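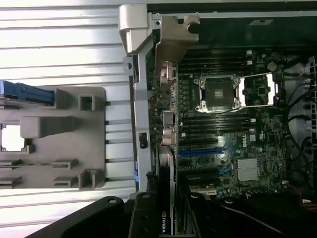 Figure 6.1 An open desktop computer chassis with its motherboard exposed, and a grey plastic tray beside it.

Chapter 6
Rooms That Do Two Jobs

In this chapter you will learn how to:
divide a single room into areas without building a wall
measure the routes people take through a home
choose where light should fall, and at what height
draw a zoning plan to scale and test it on paper

6.1 One room, many lives

Think of the room where you spent most of yesterday evening. If you are like a great many people who rent, it was also the room where you ate, and quite possibly the room where you worked, dried the washing and spoke to your mother on the phone. Earlier chapters treated each room as if it had one purpose. Kitchens were for cooking, bedrooms were for sleeping, and we could talk about each of them on its own terms. Now the fun begins, because most homes refuse to be that tidy, and working out how a single room can hold several lives at once is one of the most satisfying puzzles in the whole of interior design!

The word we shall use is zoning. A zone is a part of a room that is given over to one activity and that feels different, when you are in it, from the part next door. The difference can be very slight. A rug will do it. So will a lamp hung low over a table, a change of wall colour, or the back of a sofa turned towards the door. You will have walked through hundreds of zones in your life without noticing them, in cafés and libraries and hotel lobbies, and once you have read this chapter you will notice them everywhere (your friends may ask you to stop pointing them out).

Zoning is older than the open-plan flat. A farmhouse kitchen with a settle by the fire and a long table under the window is zoned, and beautifully so. The people who arranged it did not draw a plan. They put the table where the daylight was and the seat where the heat was, and left a clear way through to the back door for anyone coming in with muddy boots. We can learn a lot from that room, and we shall come back to it in section 6.4 when we look at heat and draughts.

6.2 The Lilia flat

Throughout the chapter we shall work with one example, the Lilia flat. It is a first-floor home with a main room of 40 square metres, a small bedroom and a bathroom. The main room is a long rectangle. The front door opens into one short end and the only large window fills the other, so the end by the door is dim for most of the day. The kitchen units run along the left-hand wall, beginning just inside the door. Two adults live here, and one of them works from home.

Before reading on, take a sheet of squared paper and sketch the room. It needn't be neat. Mark the door, the window and the kitchen wall, then shade in the areas where you think each of these things should happen: cooking, eating, sitting, working. Keep the sketch, because you will be asked to change it several times, and seeing how your ideas shift is half the pleasure.

Most students put the desk at the window on their first attempt. It's an understandable choice. Daylight is lovely to work by, and a view gives tired eyes somewhere to go. But look at what it does to the rest of the room. The sofa is pushed back into the middle, facing either the desk or the sink, and the two people who live here spend their evenings looking at the day's paperwork. A better plan might set the desk side-on to the window, against the right-hand wall, with a tall open shelf between it and the sofa. Light still reaches the desk, the shelf hides the clutter, and the best end of the room goes back to being shared.

There is no single right answer. By the end of the chapter you should be able to defend yours.

6.3 Routes before furniture

The first line to draw on any zoning plan is the route. By this we mean the path that feet take from the door to wherever they are going: to the fridge, to the bedroom, to the window to see who is ringing the bell. Furniture can be shifted about. Habits are stubborn, and a sofa that blocks a route will be bumped, grumbled at and finally dragged out of the way.

Start with the busiest route, which in the Lilia flat runs from the front door past the kitchen units to the bedroom. Draw it as a band with real width. In our worked plans we allow 82 centimetres, enough for one person carrying a laundry basket to walk comfortably. Then add the lesser routes, and look at the shapes that are left over. Those shapes are your zones. Students are often surprised by how much of the work is done at this point, before a single chair has been drawn!

Watch for routes that cut a zone in half. A dining table with people walking behind it on one side is perfectly pleasant. A sofa and a television with a route between them will annoy everybody. If you can't move the route, turn the seating so that its back is towards it — the back of the sofa then acts as a low wall and the walker passes outside.

Key terms
Zone: part of a room given over to one activity.
Route: the path people take through a room, drawn with its real width.
Edge: anything that marks where one zone stops and another starts, such as a rug, a shelf or a pool of light.
Borrowed light: daylight that reaches a zone by passing through another.

Try it yourself
1. Draw the routes in your own main room as bands. Which one is the busiest, and does any furniture stand in it?
2. Return to your sketch of the Lilia flat and add the routes. Change your zones if you need to, using a different colour so that the first attempt still shows.
3. Suggest two edges that could separate the eating zone from the sitting zone without blocking borrowed light from the window.
4. The person who works from home is moving to a larger desk in September. Mark where it could go, and describe in a short paragraph what the other zones would lose.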